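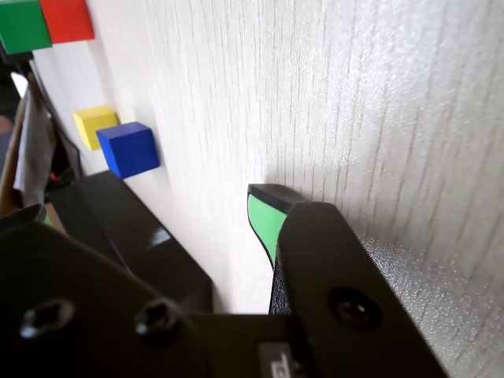 About Sultgate Blocks

Sultgate Blocks is a small company in Grustdale. We make coloured wooden blocks for nurseries, primary schools and families. We began with one saw and a borrowed workbench in Workton, and we moved to our present rooms when the neighbours became tired of the noise.

Today we are two in the workshop, and we supply 71 schools. Last year we sent out 2,591 sets. For a firm of our size this is a lot of parcels, and in April we still carry most of them to the post by hand. 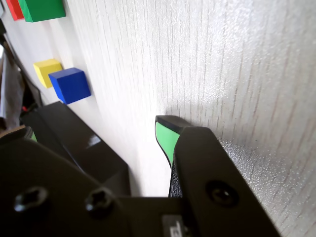 Colour was the question that took us the longest time. Our first catalogue had eleven colours, and the teachers wrote to us that the children could not agree on the names of half of them. So we became more strict. The basic set is now built on red, green, yellow and blue, and when the four stand on a pale table, even from the other side of it you know which is which. We mix the paint in small amounts and we compare every new tin with a painted piece of wood from the tin before.

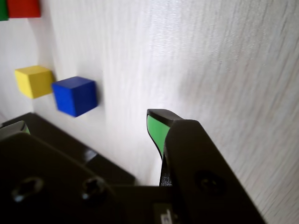

Thandeka Xaba wrote to us that her class wanted to know why the blocks have no letters or numbers on them, and whether we would ever print some. We were asked this before, and our answer is still no. A plain block can be a loaf of bread in the morning and a fire engine after lunch – with a letter on it, it is mostly a letter.

A few words about repairs. Corners get worn and paint gets scratched, this is normal with wood. You may send the blocks back to us at any time and we will sand and paint them again for the price of the postage. Please do not wash them in the machine.
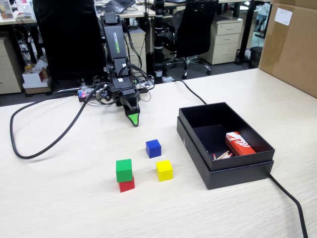 Kai-wen Chuang asked if single blocks can be ordered when one goes missing, and the answer is yes. Write us the colour and the name of the set – Joubert is the small one, Workton the large one – and we will put it in an envelope. We keep a stock of 2,000 single blocks for this purpose.

Visitors are welcome in the workshop in the afternoon, but please write first.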